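Galtville server news
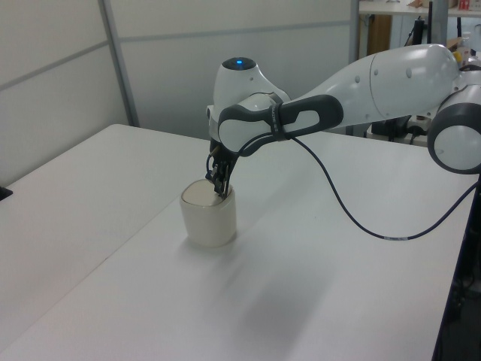 Robotic arm and cup on a white tabletop.

The Lukent update goes live on 14 Nov 2024. The level cap for crafters rises to 100, and Zutstead gets two new dungeons, both reached from the ferry dock. Gittins the tinker has moved to the lower market and now buys back old keys.

The fall guild event closed with 1,774 quests turned in. Seren Price's guild came first and Rhun Probert's second. Prizes are in your mailbox in town and expire at the end of December.

Players who lost housing items in the last patch should send a ticket to Meinir Ifans with the character name and plot number.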